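Trinport Self-Storage, Building B
Walk-through inspection: floors, walls and loading area
Inspected by: Lech Nowicki
Accompanied by: Genowefa Adamczyk, site office
Month: December
Start 7:40 a.m., finish 10:15 a.m.

Marks used: OK, FIX (repair before next walk-through), NOW (repair or close off today), N/A.

ENTRANCE AND OFFICE

1. Front door closes and latches without help. OK
2. Door mat lies flat. FIX
Back left corner curls up. Taped last time and the tape has let go. Order a new mat with a rubber edge.
3. Emergency numbers posted at desk. OK
The after-hours number is still Eduardo Quiambao's old cell. Genowefa corrected it by hand while I was there. Print a clean copy.
4. First aid kit stocked. FIX
Short on large bandages and eye wash. Gloves fine.
5. Extinguisher at desk, gauge in green, tag current. OK

CORRIDORS

6. Main aisle clear for full width. NOW
A tenant's mattress and box spring were leaning outside unit 109. Called the tenant at 8:05. Moved inside the unit by 9:30, rechecked, clear.
7. Exit signs lit. FIX
Sign at the north end flickers. Battery test held for 30 minutes, so I think it is the tube and not the battery. Hodine has the right part.
8. Motion lights come on within a few steps of the door. OK
Slow on the upper level, but they do come on. Would like them checked when the electrician is here for item 7.
9. Handrail on stairs tight at every bracket. FIX
Third bracket from the top moves. Screw hole is stripped. Go up one size.
10. Unit doors roll freely. OK except 217
Door on 217 drops the last foot. Spring is tired. Unit is vacant, so lock it and do not rent it until the spring is changed.

FLOOR AND WALL TILE

11. No loose, cracked or lifted tiles. FIX
Two loose by the freight elevator. Sound hollow when tapped. Not a trip hazard yet.
12. Joints filled. OK 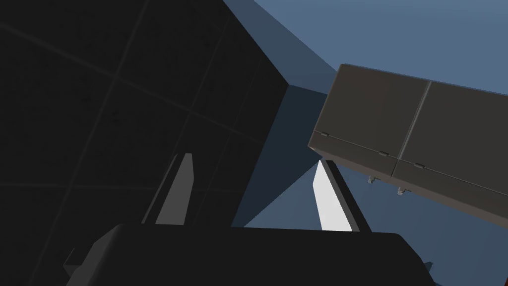
13. Floor dry, no sign of leaks. OK
Stain near the drain is old and has not grown since the last sheet.
14. Wet floor signs available. FIX
Only one left. Stanisława Sadowski says the other went to Building A and never came back.

LOADING AREA

15. Dock plate sits level. OK
16. Carts: wheels, handles, brakes. FIX
Cart with the red handle pulls hard to the right. Tagged out. The rest roll straight.
17. Yellow edge paint visible. FIX
Worn through in the middle of the dock. Needs more than 40 feet redone. Wait for warmer weather or the paint will not set.
18. Salt bin full. OK

Open items go to Oliwia Urbańczyk for purchase orders. Items 7 and 9 first, please.

Signed: L. Nowicki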